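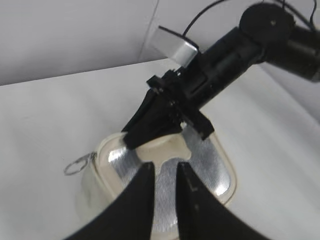
Work Surfaces and Small Containers: Gallery

Flultham bench notes, page 4
Last revised March 2, 2021

The room at Flultham has one long white table set against a white wall. Most of the lid and container work is done on it. This page collects the notes on the surface, the wall, the light and the containers, in the order they are usually asked for. Part names follow the Kuhlmann list where that list has a name for the part. Where it has none, the everyday word is used.

Container, short, round

The can-like type shown at the top of the page. Cream-white translucent body, thick cream rim, silver foil lid set inside the rim. The foil is crinkled and throws bright highlights to the left and right. In the center is an irregular cream-colored patch, lighter and duller than the foil next to it. It is entered in the log as "center patch, cause open" — residue and missing foil are both possible, and the two have not been separated.

Rim

The outline of the rim is closer to a rounded rectangle than to a true circle. Record it as "rounded" in the shape column. Do not enter a single diameter. Take one reading across the long direction and one across the short, and write the long one first.

Lid contact

In the picture both fingertips are on the top of the container, the left finger wide and tapered, the right one shorter. Contact on the lid is logged as "top." Contact on the body is logged as "side." If a finger is on the rim and the foil together, use "top" and add a remark.

Tabletop

Smooth, matte, white. Shadows on it are soft and gray. Wipe with a damp cloth and dry at once. No tape on the surface; adhesive leaves a shine that shows up later as a false highlight. Position marks go on a paper strip along the front, and the strip is changed when the ink starts to fade.

Wall

Plain white, slightly cooler in tone than a warm paint would be. One thin vertical seam is visible where two surfaces meet. The seam is a handy check on camera angle, but it should not be used for measurement. It has not been surveyed against the table.

Light

Diffuse only. Direct light on foil washes out the texture, and a crinkled lid then reads as a flat one. The Judoler panels are set at the second stop and left there. If a panel has been moved, note it in the log before the first container goes down.

Labels and numbering

Stock containers are numbered on a separate sheet, Lirkard form 42, and nothing is written on the body or the foil. The current series began in November at 1393. Numbers from 2000 up are held for containers with a different rim and are not to be used for this type.

Storage

Upright, lid up, one layer per tray. Foil lids dent under very little weight, so trays are not stacked directly — use the spacer rails. A lid dented in storage is marked "S" in the remarks column and kept out of the surface comparison set.

Next page: tall containers, screw lids
Previous page: trays and spacer rails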